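4.3 Fitting the window contacts

The Flurkerura window contact has two parts: a sensor and a magnet. Fit one pair to every opening window, including small top lights.

1. Close the window and wipe the frame with a dry cloth.
2. Fix the sensor to the fixed frame, arrow facing the opening edge.
3. Fix the magnet to the moving part, no more than 18 mm from the sensor.
4. Hold both parts down for 20 seconds.
5. Press Learn on the Nimus panel. The lamp flashes 2 times when the contact is stored.
6. Open and close the window. The panel must show the change each time.

Note: a window locked in the tilt position reads as open. The panel will not arm until it is closed or set to Bypass.

Caution: Bypass leaves the window unprotected – clear it when you return.

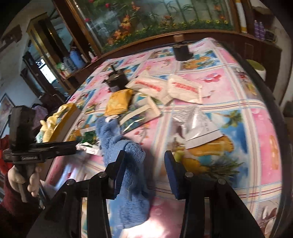

Koutsoukos adds that on older sash windows the magnet should go on the lower sash, and that a second pair is needed if the upper sash also moves.

7. Write the room name against the contact number inside the panel door.
8. Set the panel back to Normal. Test all contacts again in May, before windows are left open at night.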